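The Windel Cloth

The instructions for folding the Windel cloth ran to 22 paragraphs and had been written by Sylvain Carré, who had never folded it. He had measured it. The two activities were kept in separate departments at Bonercombe and the staff did not often meet.

Mererid Eynon received the instructions on a Monday in July, together with the cloth, a table and a form. The form was headed Fakir Trial, Stage Two. Stage One had concerned the wrapper and had been completed by someone else, who had left the firm and taken the good chair to the floor below on the way out.

Paragraph 1 stated that the cloth was to be placed on a flat surface with the longer edge towards the operator. Mererid put the cloth down. It had no longer edge. She measured it on all four sides with the steel rule and wrote the result in the margin, where there was space for one word. She wrote "square".

Paragraph 2 stated that the longer edge was to be taken at both corners and raised until the cloth hung level. She chose an edge and treated it as the longer one for the rest of the day. This was entered on the form as an assumption.

By the Wednesday she had reached paragraph 7. Paragraph 7 dealt with frayed edges. An edge was to be considered frayed if a thread could be seen to leave it, and unfrayed if the thread came back. A frayed edge was to be held at its midpoint for a count of seven and then released without comment. Mererid had been making comments, though only small ones, and she went back and did four of the cloths again.

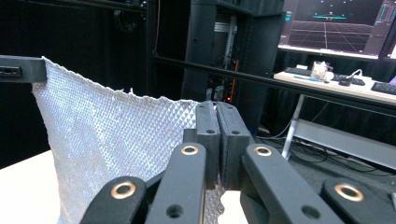 The difficulty with a thin material is that it remembers the last person who handled it. A crease put in on the Tuesday will be found on the Thursday, a little to the left. Carré had allowed for this in an appendix. The appendix gave a table of creases by age, and a method for taking each of them out with the flat of the hand, working from the centre to the nearest corner. There was no entry for a crease that went back in by itself overnight.

She wrote to him about it. She used the internal form for questions, which had to be answered within two working days. The answer came on the second day and said that the crease should be disregarded if it was shorter than 80 millimetres. She measured it. It was 80 millimetres exactly.

She wrote again. He came up in person.

He was a tall man with a pencil behind each ear. He stood at the end of the table and looked at the cloth for some time. Then he asked which edge was the longer one.

"That one," said Mererid.

"How can you tell?"

"I decided on Monday."

He took one of the pencils down and wrote this in his notebook. He asked whether she would be willing to fold the cloth while he watched. She said that she would, and that he should stand where he was not in the light. He moved to the left. She began at paragraph 1 and went through to paragraph 22 without looking at the sheet. It took a little under nine minutes. At the end there was a folded cloth on the table, with its corners together and the crease on the inside, where it could not be measured without starting again.

Carré read paragraph 22 aloud. It said that the finished cloth should resemble the diagram. There was no diagram. There had been one, he said, but it had been drawn from an unfolded cloth and was sent back by the printers as blank.

"What was it supposed to look like?" said Mererid.

"Smaller," said Carré.

He asked if he might try. She unfolded the cloth, shook it out and gave him two of the corners. He held them as the instructions required, with the elbows in and the wrists level, and stopped there. Paragraph 3 called for the hands to be brought together. Paragraph 4 called for the cloth to be kept taut. He had written them eleven weeks apart and had not until then been required to do them one after the other.

"I alternate," said Mererid. "A bit of three, then a bit of four."

"That isn't in the text."

"No."
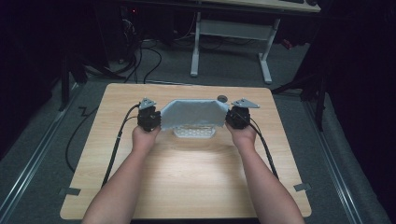

The cloth raised by two corners and kept taut, as required by paragraph 4.

He stood like that until the lunch bell. Some way into it she fetched him a glass of water, which he could not take, and she put it on the windowsill and entered it on the form under Other Materials.

The revised instructions were issued on 16th September. They ran to 23 paragraphs. The new one came between 3 and 4 and said that the operator should use her judgement, and the word "her" was carried through to the printed version, in a run of 2,000 copies. One copy went out with every cloth. A supplier in Plarnitz wrote to ask whose judgement was meant, and whether it could be ordered separately.

The letter was passed to Mererid. She answered it within two working days, on the internal form, and enclosed a square of the cloth, folded.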